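Asico Wandero folding music stand: a player's review
Posted 11/21/18 in Gear and Accessories

I play viola in an amateur string quartet, and for a long time I have carried a cheap wire stand to rehearsals and hated it. It leaned to the left, it dropped its desk whenever I put a full score on it, and one of the rubber feet came off in a church car park. When it finally gave up, I bought the Wandero, a folding stand made by Asico. It has been my only stand since then, at home and away.

I paid $117 for it, with the carry bag included. That is a lot for a folding stand. You can get a solid orchestral stand for less if you never have to carry it anywhere.

What you get

The Wandero comes in two parts, a tripod base and a solid desk that folds in half along a centre hinge. Both go in a padded nylon bag with a shoulder strap and a flat outer pocket for parts. There are no loose screws and no tools. The instructions are one folded sheet with drawings, and they are clear enough, although the drawing for the leg lock is printed very small.

The bag is better than I expected. The zip runs right around three sides, so you can open it flat and take the stand out without dragging the desk over the teeth. The outer pocket takes a set of quartet parts, but not a full score in the larger format. I carry mine on the same shoulder as the viola case and the two knock together a bit on stairs.

Setting up

You open the legs, push the collar down until it clicks, pull up the centre column and drop the desk onto the top. The desk opens out and a sliding bar underneath holds it flat. After a few goes I could do it while talking to someone. The first time, I put the desk on back to front and could not work out why the ledge was facing the wall.

The sliding bar is the part to watch. If it isn't pushed fully across, the desk will stand open and look fine, then fold up the first time you turn a page hard. It did this to me once in the slow movement of a Haydn quartet. I now run my thumb along the bar every time, and it hasn't happened again.

Packing up is slower than setting up. The collar on the base needs a firm squeeze on both sides to release, and if your hands are cold or tired it is a nuisance.

Height and angle

This matters more than anything else for me. I sit to play in the quartet and stand to practise at home. At its lowest the ledge is low enough that I can see the first violin over the top of my part, which I could never do with the wire stand. For standing, the desk will come up to 100 cm measured from the floor to the ledge. I'm not tall and that suits me. A tall violinist or flautist who practises on their feet would find themselves looking down, and should try one in a shop before paying for it.

The column is held by a twist grip. It holds well as long as you do it up properly. There are no height marks on the column, so I put a small strip of tape at my sitting height and another at my standing height. I wish Asico had done that at the factory.

The angle of the desk is set by friction alone, with no knob. Out of the box it was stiff, almost too stiff to move one-handed. It has eased since then, and it still stays where I put it with a heavy book on it. I can't tell you how it will be in a few years. 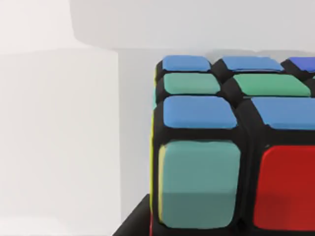
Rubik's cube, close up, with blue and green stickers on top

How it holds music

The desk is solid, with a deep ledge and a thin lip along the front. A single part sits on it with no trouble. A thick bound volume sits on it too, though you want to turn the stand so that one leg points straight out behind the desk. With the legs the other way round, a heavy book will make it tip back if somebody brushes past.

There are two spring arms for holding pages open. They are short and they do the job for a normal part. They don't reach far enough to hold a photocopied spread of three pages, and we play from a lot of those. I still use clothes pegs for the outside pages, and I suspect I always will.

The lip is a little sharp on the underside. It won't cut you, but it does catch the bottom corner of soft paper, and one of my older parts now has a tear there. Run a strip of cloth tape along it if you use library music.

Pencils are the other problem. The ledge has a slight slope towards the player and nothing to stop a round pencil from rolling to the end and off. A hexagonal pencil stays put. Asico sells a clip-on pencil tray separately. I haven't bought it and don't plan to.

Noise

I record our rehearsals now and then so that we can listen back, and the old stand used to buzz on certain notes. The Wandero is much quieter. Loud playing near the bottom of the cello will set off a faint rattle in the spring arms if they are left folded flat. Moving them out a little stops it.

Turning the desk to face a different way makes no sound at all. Changing its angle gives a small creak. I wouldn't do it between movements in a quiet hall, but nobody in a rehearsal would care.

Out and about

I have used it in living rooms, in a school gym and in the parish hall at Dilidstead, where the floor slopes and the boards are uneven. It stood up well there. The feet are wide and soft and they didn't slide on the polished boards. Our cellist, Comfort Atinga, had her own stand on the same floor and had to fold a program under one leg.

Outdoors is another story. We played for a garden lunch in a light breeze, and a solid desk works like a sail. I hung my bag on the column to hold it down, and that was enough for that day. In anything stronger I would go back to a wire stand, which lets the wind through, and use plenty of pegs.

Weight is fair for what it is. It is heavier than any wire stand I have owned, and you will feel it on a long walk from the train. If you go everywhere by car you won't think about it.

Compared with the Avram

Comfort uses the folding stand from Avram, which costs $94 and is the one most people will look at beside this. I borrowed it for a fortnight in November, and she took mine.

The Avram is lighter and packs a bit shorter. Its height grip is easier on the hands, and it has a proper knob for the angle. On the other side, its desk is narrower, so two pages of a larger part hang over the edges, and the desk shakes when you write on it. I mark up my parts as we go, so that was the end of it for me. Comfort gave the Wandero back without much regret. She thought it was too heavy to carry with a cello, and I can see why.

Neither one is as steady as a full orchestral stand. If you have room to leave one of those set up at home, do that and buy something cheap and light for travelling. I don't have the room.

Problems so far

One foot worked loose and I pushed it back on with a dab of glue. The black finish has worn off the hinge where the two halves of the desk meet. The strap buckle on the bag slips slowly, and I have to shorten it again at the end of every trip. I wrote to Asico about the buckle and they sent another strap, with the same buckle.

Would I buy it again?

Yes, at this price, though I would look out for a sale first. It suits a seated player who wants a solid desk, carries it by car or for short distances, and writes on the music. Tall players who stand should try something else, and so should cellists on the train.

Good: steady desk, goes low, quiet, good feet, decent bag.
Not so good: heavy, stiff collar, short page arms, pencils roll off, poor strap buckle.

If you have one and have found a pencil tray that fits without paying for theirs, please leave a comment.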